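The Orkley School of Garment Care is a vocational training center in Alumville. It offers instruction in laundering, pressing, mending, and the finishing of clothing and household textiles to adult learners and to students in their last years of high school. The School is governed by a board of directors and is supported by tuition, by employer sponsorship, and by income from its public workroom.

## Our History

The School began as the training department of the Stendach Steam Laundry, which served hotels and boarding houses in the Alumville area. New employees of the laundry were taught sorting and pressing in a single room above the boiler house. When the laundry closed, its owners transferred the teaching equipment and the lease on the upper floor to a newly formed nonprofit, which took the name Orkley from the street on which the building stands.

For its first years the School taught only commercial linen work. Mending was added at the request of local tailors, and instruction in delicate and specialty fabrics followed when the School moved to its present premises on the east side of town. The original pressing tables were brought along in the move and remain in daily use.

## Our Mission

The School prepares students for steady employment in the garment care trades and promotes the long and proper use of clothing. We hold that a garment that is washed correctly, repaired promptly, and stored with care will serve its owner for many years. Our teaching gives equal weight to hand skills and to the reading of care labels, fiber content, and construction.

## Programs of Study

The School offers 3 certificate programs.

**Certificate in Laundry Practice.** Students study water temperature, detergents, stain treatment, drying, and the safe operation of washing and extracting machines. The program includes placement with a commercial laundry.

**Certificate in Pressing and Finishing.** This program covers steam and dry pressing, folding to retail and hospitality standards, and the packing of finished work for delivery. Students are assessed on shirts, trousers, table linen, and one item of their own choice.

**Certificate in Mending and Alteration.** Students learn hand and machine repair, including hems, seams, collars, closures, and patches. Earlier sewing experience is helpful and is not required.

Each program runs for 5 months, with day and evening sections. Applicants who have worked in the trade may ask to be excused from the introductory unit after a short practical review.

## The Dhanial Workroom

The Dhanial Workroom is open to the public on weekday mornings and accepts clothing and household items for cleaning, pressing, and repair. Work is carried out by students in their final term under the supervision of a qualified instructor. Prices are posted at the counter and are reviewed each June.

Items are tagged on arrival and inspected before any work is started. Customers are asked to empty all pockets and to point out known stains or weak seams. The Workroom does not accept fur, leather, or items that have been treated with waterproofing wax. Finished work is held for 60 days, after which unclaimed items are donated.

Small and unusual garments are welcome. They give students practice with narrow openings, short seams, and printed surfaces, which call for a lighter hand than full-size clothing. Printed areas are turned inward for washing and are never placed in direct contact with a hot iron.
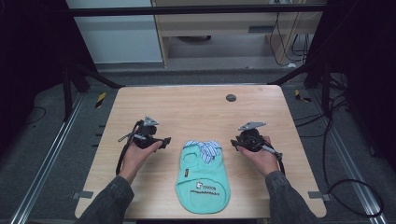 In a letter to the School, one evening student wrote that she had enrolled to learn hemming and had stayed for the pressing course, adding, "I had owned an iron for most of my life and had never been shown how to use it. The sleeve board alone was worth the tuition." She asked that the evening section be given more time at the steam tables, and the schedule was changed in the following term.

## Admissions and Visits

Applications are accepted throughout the year. Candidates should submit a completed form, proof of age, and one letter of reference from an employer or teacher. Tuition assistance is available to residents of Alumville and is awarded according to need.

Prospective students and employers are invited to tour the classrooms and the Workroom. Tours begin at 3 p.m. and should be arranged in advance with the front office. Visitors are asked to wear closed shoes and to leave coats and bags at the reception desk. Street parking is available on the north side of the building, and the side entrance has a ramp.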